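Minutes of the fault review meeting, Tomitz cell, July
Start 09:30, close 11:05

**Present:** Safta Toma (chair), cell operations lead, controls engineer, mechanical technician, site safety adviser, software (by phone, items 2 to 5)
**Apologies:** Cheon account manager
**Minutes:** cell operations

## 1. Previous minutes

Accepted with one correction. Under item 4 the part named as the wrist bracket should read sleeve clamp. The action on spare fingertip pads remains open, as the order has been placed but no delivery date has been given.

## 2. Summary of the fault

S. Toma summarised the fault for those who were not on shift.

The arm was running the Multero pick-and-hold routine, driven by Jurnus control software. During the return move the arm stopped short of its rest position and the controller raised a joint torque warning. The operator cleared the warning from the panel and restarted the routine. On the second return move the arm stopped again in nearly the same position, and the gripper opened without a command to do so. The test part fell to the floor. Nobody was inside the marked area and there was no injury.

The operator then pressed the emergency stop. Power to the joints was removed, but the log shows a gap of 600 ms between the stop input and the joint brakes reporting closed. The limit in the cell risk assessment is lower than this. The meeting agreed that the late brake report is the more serious of the two faults and should be tracked separately from the gripper opening.

The two faults are numbered as follows in the rest of these minutes:

- Fault A: gripper opened without a command.
- Fault B: late brake report after emergency stop.

## 3. Findings so far

### 3.1 Sleeve

The mechanical technician reported on the fabric sleeve. When the arm folds back for the return move, the sleeve gathers at the elbow side and the folds press against one another. On inspection one fold was found caught under the edge of the clamp, and the fabric was polished at that point but not torn. The technician considers that a trapped fold would add enough drag to raise the torque warning. This explains the arm stopping short. It does not explain Fault A on its own.

The fitting instructions from Cheon say that the sleeve should be fitted with the arm at full reach. The present sleeve was fitted with the arm at rest, to save clearing the floor area. The technician confirmed that this has been the usual practice on this cell.
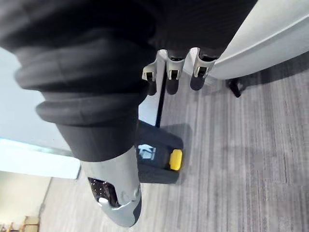 *Fig. 1. Sleeve folds and gripper housing, fingers pointing down.*

The safety adviser asked whether the sleeve could be left off until the cause was settled. The technician would prefer not to, as the sleeve keeps the cable run from catching on furniture. Controls agreed with this. It was decided that the sleeve stays on for powered tests but is to be refitted at full reach first.

### 3.2 Gripper

The gripper was opened up and checked on the bench. The finger joints moved freely and the fingertip pads were in fair condition. No loose screws or debris were found.

The connector behind the housing did not lock fully. It could be pulled back slightly by hand and would still pass the power-on check. Controls repeated the test with the connector pulled back and the cable moved from side to side. The gripper lost its hold signal on 5 occasions. Each time it went to its default state, and on this cell the default state is open.

The meeting accepted the following as the likely cause of Fault A: drag from the sleeve pulled on the cable, the cable pulled on a connector that was not locked, the hold signal was lost, and the gripper went to open. The software representative asked for the word "likely" to be kept, as the connector has not yet been tested on the arm with the sleeve in place.

There was some discussion of the default state. Open was chosen when the cell was set up so that a trapped hand could be freed. The safety adviser did not want this changed without a new risk assessment. S. Toma noted that the test part is light and is carried low, and that a heavier part would be a different matter. No change was agreed. The point is to be raised again before any heavier part is used on the cell.

### 3.3 Brake report

Software has gone through the controller log for the last 1,783 cycles. The stop input was used rarely in that period and most of those stops were made with the arm already still, so there is little to compare with. In the few stops made while moving, the brake report was within the limit except on the day of the fault.

Two explanations remain open:

- The brakes closed on time and the report was late. The log writer shares a task with the warning handler, and two warnings were waiting to be cleared when the stop was pressed.
- The brakes closed late. One brake may have been slow to release its hold coil.

Software favours the first. Controls pointed out that the log cannot settle the question, as both cases would produce the same entry. A direct measurement at the brake supply is needed. Until this has been done, Fault B is to be treated as a true late stop.

## 4. Conduct of the restart

The safety adviser asked why the routine was restarted after the first torque warning. The operator followed the cell sheet, which allows one restart from the panel if the arm is clear of obstacles. The sheet does not mention the sleeve and does not ask for the cause of the warning to be found. The meeting had no criticism of the operator.

It was agreed that the sheet is too loose. The new wording is to require:

1. Joint power off before anyone enters the marked area.
2. A check of the sleeve along its full length, including the clamp.
3. A pull test on the gripper connector.
4. A line in the cell log giving the warning code and what was found.
5. Sign-off by a second person before restart.

Cell operations asked whether the second signature could be dropped on late shifts, when one person is often on the cell alone. The safety adviser said it could not. On those shifts the arm is to stay off until the next shift.

The adviser also asked for the floor inside the marked area to be kept free of loose equipment during powered runs. Anything that has to stay there for a test is to be listed on the test sheet. Agreed.

## 5. Return to service

The cell remains locked off. S. Toma proposed a staged return, and this was accepted after a short discussion of the cycle count in stage three.

**Stage one.** Brake timing measured directly at the supply, arm unloaded, at low speed and then at working speed. Software to be present. If any reading is over the limit the work stops and the arm goes back to Cheon.

**Stage two.** Sleeve refitted at full reach. New locking connector fitted. Return move run at low speed with the cable watched throughout, gripper closed on the test part.

**Stage three.** 1,000 cycles of the Multero routine at working speed with no torque warning and no loss of hold signal. Software had suggested a shorter run. Controls did not think a shorter run would show up an intermittent connector, and the longer figure was kept.

**Stage four.** Results reviewed by S. Toma and the safety adviser, who release the cell jointly in writing.

The torque warning threshold is not to be raised at any stage. Cell operations asked for this to be minuted, as raising it had been suggested on shift as a way to get the routine through.

## 6. Actions

| No. | Action | Owner | Due |
|---|---|---|---|
| 1 | Measure brake timing at the supply | Controls | Before stage two |
| 2 | Split log writer from warning handler, test build only | Software | Next meeting |
| 3 | Order and fit locking connector | Mechanical | Before stage two |
| 4 | Refit sleeve at full reach, mark clamp position with paint pen | Mechanical | Before stage two |
| 5 | Rewrite cell sheet with the new restart steps | Cell operations | Before stage three |
| 6 | Review risk assessment entry for stop time | Safety adviser | Next meeting |
| 7 | Ask Cheon for brake coil test values | S. Toma | This week |
| 8 | Check connectors on the second arm in store | Mechanical | Next meeting |

Action 8 was added at the close. The second arm has the same housing and the same connector type, and it has not been powered since delivery. It is not to be used as a stand-in until the check is done.

## 7. Any other business

The lock-off key for the cell was found in the panel drawer and not in the key safe. Cell operations to remind all shifts. The key is now in the safe and signed for.

Software asked for the controller clock to be set correctly before stage one, as it is running slow against the panel clock. Controls to do this with action 1.

## 8. Next meeting

To be held when stage one results are available. S. Toma to circulate the brake readings beforehand.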